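Report on the Study Visit to the Vilela Textile Works

In June a delegation of 11 members of the Skaten Housewares Guild visited the weaving and finishing works at Vilela. The visit was arranged at the invitation of Navano, which has operated the site for almost 15 years and supplies table linen to hotels and retail shops. Its purpose was to review current practice in yarn-dyed weaving and to discuss supply terms for the coming season.

Members were received at the main gate at 8 in the morning and given a short safety briefing. The tour began in the yarn store, where cones are held by dye lot. Staff explained that lots are never mixed within a single order, as small differences in shade become visible once a cloth is spread under strong light. Several members asked how returns for shade variation are handled. Navano keeps a reference swatch from every lot for 2 years and compares it with the returned piece before any credit is issued.

The warping room followed. For checked cloths, the order of the colored ends is set from a printed card, and the operator signs the card at each change of color. An error at this stage runs the full length of the warp, and the works has moved its first inspection forward to this point. The delegation considered this a sound practice.

In the weaving shed the noise made discussion difficult, and questions were held until the group reached the finishing hall. Cloth is washed, dried and pressed there before cutting. The works allows for shrinkage in both directions, but the allowance for heavier cloths is still under review. Hemming is done by machine, with corners turned by hand on the better grades. Rounded corners cost more than square ones — the curve must be eased under the foot slowly — and the works prefers to quote for them separately.

After the tour the delegation was shown to the sample room, where finished cloths from the checked and plain ranges were available for handling.

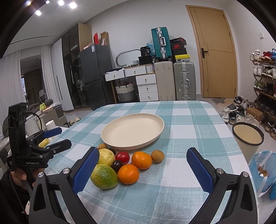

Discussion then turned to care labeling. Members from the Zoltness branch reported that customers often wash table linen at higher temperatures than the label advises, and asked whether the dyes could be tested accordingly. Navano agreed to share its existing wash test results and to consider a further series at a higher setting.

Minimum order quantities were also raised. Smaller shops find the present minimum hard to meet in a single color. The works is willing to accept combined orders placed through the Guild, provided that delivery is made to one address. A draft of the arrangement will be circulated to branches for comment.

The Guild thanks the management and staff at Vilela for their time. Members who wish to receive the price list and the current shade card may request copies from the Skaten office.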